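Wokholm – À propos

Qui nous sommes

Wokholm est un bureau d'essais spécialisé dans l'analyse des défaillances en manipulation robotisée de textiles. Nous travaillons pour des intégrateurs, des blanchisseries industrielles et des fabricants de préhenseurs. L'équipe compte 6 personnes. Vaughan Ashby dirige les essais, Mahtab Yazdani est responsable de la sécurité machine et Sohail Mughal développe les outils de journalisation.

Nous ne vendons ni robots ni préhenseurs. Nos livrables sont des rapports de défaut, des procédures d'essai et des seuils de réglage.

L'incident Gallow

Notre activité actuelle découle d'un incident survenu en décembre, pendant la campagne Gallow, consacrée au pliage de serviettes à deux bras. Au cycle 27 d'une série de 100, le bras gauche a poursuivi sa traction alors que le bras droit était passé en arrêt protégé. Le tissu est resté pincé entre les deux préhenseurs, sous tension croissante, jusqu'au dépassement de couple du bras gauche. Aucun blessé. Une articulation de poignet a dû être remplacée.

L'analyse menée par Amanuel Workneh a mis en évidence deux causes distinctes :

– l'arrêt protégé d'un bras n'était pas propagé à l'autre, chaque contrôleur gérant sa propre chaîne de sécurité ;
– l'état « prise confirmée » était déduit de la seule ouverture des doigts, sans mesure d'effort. Un pli de tissu épais et un bord simple donnaient la même valeur logique.

Le second point nous occupe encore. Sur une matière polaire bouclée, les doigts se referment sur un pli relevé et le tissu se tend vers le point de prise. L'épaisseur réellement pincée dépend alors de la compression de la boucle, et l'ouverture finale des doigts ne suffit pas à la déterminer. 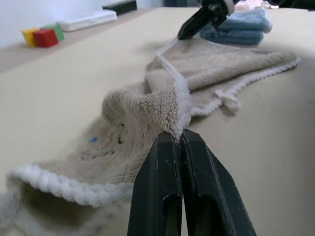
Ce que nous avons modifié

La chaîne d'arrêt est désormais commune aux deux bras. Toute mise en arrêt de l'un entraîne l'arrêt de l'autre, puis le maintien en position. L'ouverture des doigts après défaut est soumise à validation par l'opérateur : un relâchement automatique sous tension projette le tissu et peut déplacer les objets voisins.

L'effort de traction est surveillé en continu, avec un seuil propre à chaque référence textile. Les bordures en cordon font l'objet d'une fiche séparée. Elles sont plus rigides que le corps de la serviette, glissent différemment entre les doigts et peuvent former des boucles où un doigt s'engage. Ce mode de défaut, absent de notre grille initiale, a été ajouté par Murray Pirihi sous le code Katene 2.

Le poste d'essai

Les essais à deux bras se déroulent sur table, face à un mur blanc. Nous conservons volontairement des textiles pliés et de petits objets sur le plan de travail, car une cellule entièrement dégagée masque une partie des défauts de trajectoire.

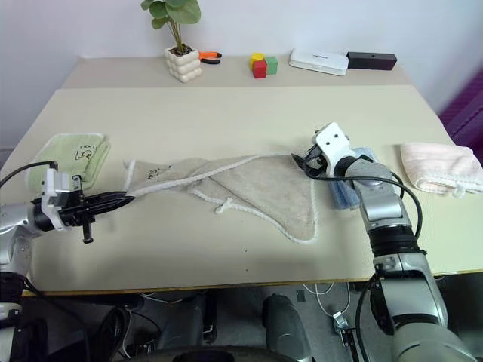
Essai à deux bras sur serviette beige à bordure en cordon torsadé, pince gauche sur un coin.

Les journaux d'essai sont archivés dans Orbridge, notre base interne, y compris ceux des séries interrompues. Un client a accès à l'intégralité des journaux de sa campagne.

Limites connues

Nos seuils ne sont valables que pour des textiles secs. Le comportement du tissu mouillé n'est pas couvert, et nous refusons pour l'instant les demandes qui s'y rapportent. La détection du glissement lent reste insuffisante sur les matières à poil long ; une procédure révisée est en cours de rédaction.

Pour signaler un défaut ou demander un essai, joindre la référence du préhenseur, la fiche matière et le journal brut du contrôleur.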